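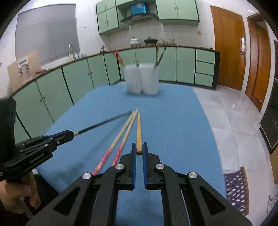
Hand-held grippers at the blue table, with the stick pairs and cups used in the sorting work.

Revised rules for hand-held gripper sessions

The recording rules for hand-held gripper work have been rewritten and apply to all sites from the start of June. The previous version was drafted when most sessions used one gripper and one object at a time. Two-gripper tasks with thin objects are now a large part of the program, and the old wording did not cover them well. Munther Saab edited the new text, with comments from the Kornard and Niston sites. It runs to 5 pages, down from the earlier draft, and replaces every local checklist.

The main changes are set out below. Operators should still read the full document before their next session.

Before recording

The finger pads are to be wiped and looked over at the start of each shift. A pad with a lifted corner or a torn ridge gets changed before any recording is made, and the change goes in the log with the gripper's label. Bolt caps on the linkage are checked by hand for looseness. Do not tighten them past the stop. Kornard lost two grippers to over-tightening last winter and spare arms are slow to arrive.

The work surface is cleared of everything that is not on the task sheet. Fixed items in the room, such as counters, cupboards and appliances, can stay as they are, and so can ordinary household things on a counter behind the table. We do want variety in the background. What we do not want is a second object of the same kind within reach that the sheet doesn't mention, as reviewers then have no way of telling which one was meant.

Table coverings are allowed provided they lie flat and are taped or clipped underneath. A covering that creeps during the session is grounds for stopping.

Thin objects

Chopsticks, skewers, pens and similar items now have their own section. Of the 1,100 recordings reviewed for this revision, 292 were sent back, and thin objects made up the biggest single group. The usual fault was an operator closing the fingers at speed and flicking the object out of the grip.

The new rule is to bring the fingers to either side of the object, stop, and then close. The stop should be long enough to notice on playback. If the object shifts as the fingers close, carry on and let the shift stand in the recording. If it drops, leave it where it lands and pick it up with the gripper if it can be reached from a normal standing position. Fingers of the operator's own hand are not to enter the work area between the start and end signals, even to steady a cup.

Objects that belong in pairs are to be sorted by pair. The task sheet will name the pairs by colour or pattern. Where two pairs look alike under the room's lighting, swap one out before starting. Cups used as holders should be light plastic and stand upright unaided. Glass is no longer permitted as a holder on any site.

Two operators, or two hands

When two grippers are in use, both must be running before either one moves. One gripper leads and the other waits clear of the object until the lead has opened. Handing a thin object directly from one gripper to the other is allowed only on sheets that call for it.

Coşkun asked whether the grippers may cross. They may, at low speed, but the recording should be flagged so it can be checked. Contact between the two grippers ends the recording. Save it, mark it as a contact, and start again.

Homes and shared rooms

Sessions in kitchens and other lived-in rooms need written consent from the householder, kept on file at the site office. Mail, photographs, medication labels and screens are put away or turned over first. Blinds may be open or closed, but should not be moved partway through a set. Keep walkways to doors clear, and lay any loose mats flat or move them away from where the operator will be stepping. Stovetops stay off for the whole session, with no exceptions for tasks that take place elsewhere in the room.

Breaks

Operators now get a break after every 4 sets, away from the table. This was the most requested item in the comments. Site leads are asked not to trade breaks for an earlier finish. The gripper is heavier than it looks over a full afternoon and wrist complaints are to be reported the same day.

Logging

The Brorker log form has a new field for dropped objects. Enter a drop even if the recording was later completed properly. The free-text box remains and a short note in it is more useful than a blank.

Comments on the new text are open until the middle of June and should go to Munther through the site lead. The two-gripper section is the one most likely to change, and Niston will be trying a slower approach speed in the meantime. Printed copies for the workrooms are being sent out with the next shipment of pads.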